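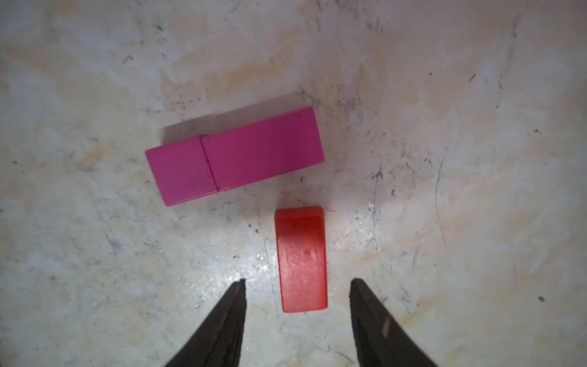 Viera Šindelář set the current limit to 30 per cent and sent the arm to its first waypoint. The wrist board was a Sondis clone, two revisions behind the datasheet, and it reported position 16 milliseconds late. She had stopped trying to fix this in October and now subtracted it.

The task was called CLOSE_T. The two magenta blocks made the bar, butted end to end. The red one was the stem, and the stem had to travel up the table until it touched. On the screen the red block stood between the fingers with a strip of bare bench left above it.

"It's crooked," said Krajčí from the lathe. He had paid his dues at the Calbridge shed longer than anyone and considered the benches his.

"The bar's crooked. The stem goes to the bar."

"Then straighten the bar."

"The controller doesn't know what straight is. It knows where the seam is."

He came over, wiping his hands, and studied the monitor. The old white benchtop had every scratch it had ever been given, and the edge detector found most of them. For a month it had preferred one long curved scratch to any block on the table. Viera had masked by colour in the end. The glare still got through on bright afternoons, so she worked with the roller door down and put up with the heat.

"What did your dad use these for?" Krajčí asked.

"Teaching me fractions."

She had found the blocks in a tin in Ovidmont, when the house was being cleared. Her sister took the tin. The paint on the magenta ones had scuffed and she had not touched it up, although a fresh coat would have given a cleaner threshold. Krajčí had offered her a spray can twice.

She typed the close command and kept her thumb on the stop. The servos took up their backlash with a click. Force on the left finger came up first, as it always did — the left horn sat one spline out and she had compensated in software.

"You could pull that and reseat it," Krajčí said.

"I could."

The log scrolled. Contact left. Contact right. Grip holding, error inside tolerance. She entered the move, 2 millimetres per step, and reached for her tea without taking her thumb off the button.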